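Shared workshop's robot arm learns to fetch and carry, slowly

Members of the Cloutier shared workshop have got their home-built robot arm picking things up off the bench, 13 months after it was first promised for "the end of July".

The arm, known as Nemlow for reasons its makers have stopped giving, bolts to a workbench at the back of the building and is meant to pass parts to whoever is working there. It has so far cost 153 pounds in bought parts. The rest came out of drawers.

"We said we'd spend nothing," said Trevor Girard, who did most of the wiring. "Then we bought a decent power supply, and after that it was hard to go back."

Nemlow is the third attempt. The first could lift a pencil. The second could lift a good deal more than that but had trouble letting go, and it spent a winter holding one of Chantal Zacharias's gloves. Zacharias has since rewritten the control software and bought new gloves.

The present version has 6 joints and a small camera at the wrist, and members have been feeding it whatever is lying about — hinges, handles, bathroom fittings, the odd spanner. Long thin objects are the current favourite, being easy to grip in theory. Mervin Petrenko keeps the log of attempts and describes the results as "mixed, with good days". 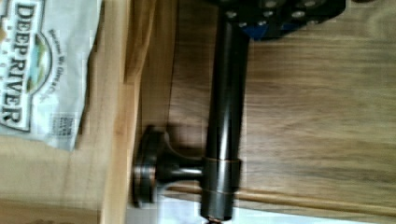 Can a home-built arm be trusted with something that has a polished finish? Soft pads on the fingers and a low grip force will prevent most scratches, but it makes sense to practise on scrap first and to raise the force a little at a time.

Petrenko's next job is a proper emergency stop. The existing one is a switch on the far side of the bench, which means reaching past the arm to turn the arm off.

The workshop will show Nemlow to visitors at its next open evening, from 6 until the kettle runs out. Anyone with spare motors is asked to bring them along and leave them with Francine Tremblay at the front desk.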